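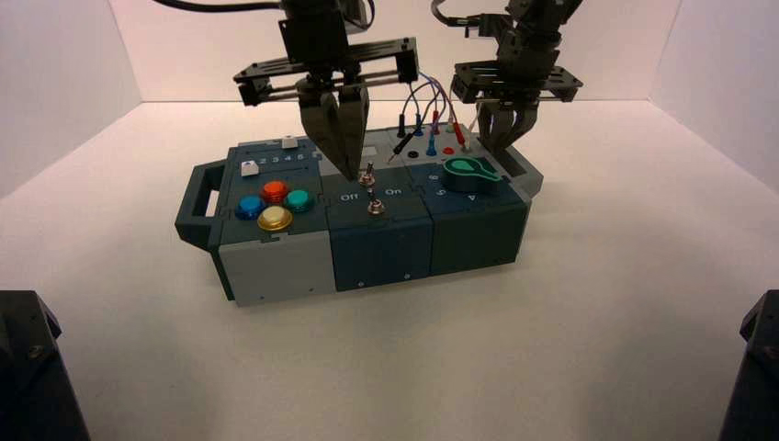 Blue, orange-red, green and yellow buttons, with a carrying handle on the end.

Home About Archive Letters Contact

Blog > Everyday > Holiday cards, again

23/12/2021, by Tania Patwary

I mailed the last of the cards this morning, so if yours shows up in January, hi, sorry, I love you anyway.

I sent 46 this year. My mother used to send way more than that, and she had a green address book with a rubber band around it, and every December she'd sit at the kitchen table and cross people out and write people in. When she moved to the apartment in Plimdale she handed me the book and said "you do it now," and went back to wrapping the gravy boat in newspaper. I thought I'd hate it! I'm a person who lets a text message sit for a week. But I like cards. You say one nice thing and ask one question and then you run out of room, and you're allowed to stop.

The rules I've ended up with, for anyone thinking of starting: I write the envelopes first, all of them, in one night with the TV on. Then I do the easy cards (neighbors, the dentist, my old boss). The hard ones I save for weekend mornings, one cup of coffee each. The hardest this year was to Audrey-Anne Cloutier, who I shared an apartment with for two years in my twenties and then just sort of stopped calling. We never had a fight. I moved, she moved, and it got to where calling would have meant explaining why I hadn't called.
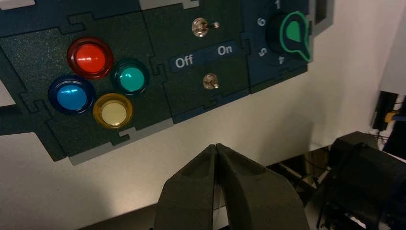

So I wrote to the last address in the book and figured it would come back. I told her I still make the lentil thing she taught me and that I still burn the onions. That was pretty much the whole card. She wrote back in nine days! She's still on the same street, she has a kid in first grade, and she wants it on record that the lentil thing was her aunt's.

I've been walking around in a good mood ever since. I told my husband about it, and then I told him again at dinner, and he was nice about it both times.

Some stuff that didn't go so well. I bought the shiny kind of card (on sale, my own fault) and the ink smeared on every single one until I switched to a ballpoint. I put the wrong apartment number on Shafiq's. I wrote "Merry Christmas to you both" to someone who got divorced in May, and I knew that, I'd sent flowers, and I still wrote it. That one I caught at the mailbox and tore open right there on the sidewalk with my gloves in my teeth.

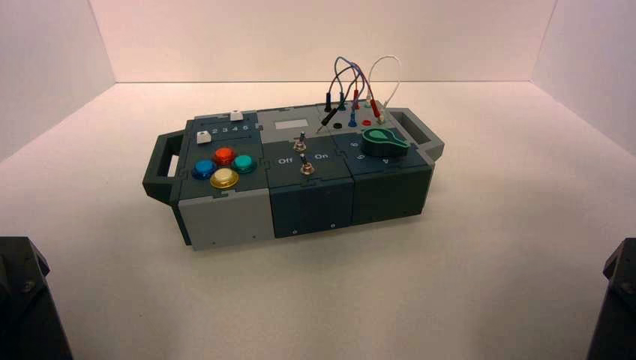 The other thing is stamps. I always buy too few and then I'm standing in line the week before Christmas behind a man mailing what looks like a canoe. Next year I'm getting them at Thanksgiving. I said that last year too. It's in the archive if you want to check.

My mother called tonight to ask if I'd remembered the Kaczorowskis, and I had. Nikola sends us a calendar every year from his brother's hardware store and it hangs by our fridge, so I wasn't going to forget him. Then she asked if I'd crossed anybody out. I said two. She asked who, and I told her, and we stayed on the phone a long time talking about them.

Anyway, the cookies still need icing and the guest bed has laundry all over it. Back after New Year's.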